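Sorting the paper pile (and what I kept)

21st February

I have been putting this off since November, and I only started because I needed the warranty for the kettle. Our kettle is a Ferkico, bought when we moved in, and the lid had stopped closing. I knew I had the paperwork. I knew it was in the basket by the sofa, because everything is in the basket by the sofa. So I tipped the whole lot out onto the seat one afternoon, thinking it would take ten minutes, and that was the end of my afternoon and most of the evening too.

If you've been reading here for a while you'll know I am not a naturally tidy person. I can keep a kitchen in order, and I'm good with laundry, but paper defeats me. It comes into the house so quietly! A receipt, a school newsletter, a note from the neighbor about the fence, a page torn out of a magazine with a soup on it that I'll never make. None of it takes up any room by itself, so I put it down "for now," and then one day the basket won't hold any more and I start a second pile next to it and tell myself that one is the important one.

Where I started

My first mistake was reading everything. I sat down with a cup of tea and read a letter all the way through, and then read it again, and then looked up to find the tea had gone cold and I'd dealt with exactly one piece of paper. After that I made myself a rule, which was to look only long enough to know what a thing was. Bills and official things went on the coffee table. Anything printed that I didn't need went straight into a grocery bag for recycling. Anything in somebody's handwriting stayed on the sofa with me.

The printed things were easy once I got going. I had 22 takeout menus, and I know that because I laid them out on the rug and counted them in disbelief. Several were from the same place, Marchand, which closed down before we even got the dog. There was an instruction booklet for a blender we gave away, and a whole envelope of coupons that had all expired. I felt so light throwing those out that I got up and made toast to celebrate.

The bills took longer, mostly because I kept wanting to file them beautifully. I have a set of colored folders for exactly this purpose, still in the plastic, and I spent far too long deciding whether water should be blue (too obvious?) before I gave up and put the whole year in one folder marked HOUSE. It's a perfectly good folder. I can find the water bill in it in under a minute, which is more than I could say last week.

The handwritten ones

And then there was the sofa pile, and that's where I slowed right down. Handwriting is so hard for me to throw away. Even a shopping list feels like a little bit of a person. I found directions to a cabin in Hesevstead that we rented one summer, written on the back of a bank slip, with a tiny drawing of the barn where you had to turn left. I found recipe cards from my grandmother, who never once wrote down an oven temperature and would just put "hot" or "not too hot." I found a list of baby names we didn't use.

What surprised me was how different it all looks when you spread it out. Some people fill a page right to the corners in small, dark, crowded lines, as if paper cost a fortune, and other people write big and loose and use up a whole sheet on a few thoughts. I put one of each together against the green corduroy cushion and just liked the look of them side by side – the small sheet packed with row after row, and the larger one behind it with its big blue letters curving along.

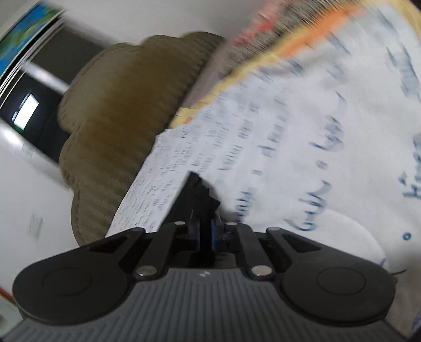

How I decided what stays

I ended up with 2 groups, and I tried hard not to let there be a third, because I know what happens to my third groups. The first was things I'd be sad to lose. The second was things I only kept because I felt guilty. Once I'd said that to myself out loud it was much easier to be truthful about which was which. A thank-you card from someone I worked with for a month can go. I enjoyed it when it came, and that was the whole job of the card.

The keepers went into a flat box I bought at the Gakomlow craft fair and had never found a use for. It would hold roughly 100 sheets if you were neat about it, and I was fairly neat about it. Letters are at the bottom, recipes on top so I can get at them, and the cabin directions are tucked inside the lid where I'll see them whenever I open it. I didn't put anything in plastic sleeves. I thought about it, but I like being able to pick things up, and I know that if I'd had to go out and buy sleeves the whole pile would have gone back in the basket until I did.

The basket is back beside the sofa with a blanket in it. I've moved the mail to a tray in the hallway, a small one on purpose, so that it fills up fast and annoys me into doing something. So far I've emptied it twice.

I did find the kettle warranty, by the way, folded up inside one of the takeout menus. It ran out the year before last. The lid still doesn't close, so I've been holding it down with a wooden spoon.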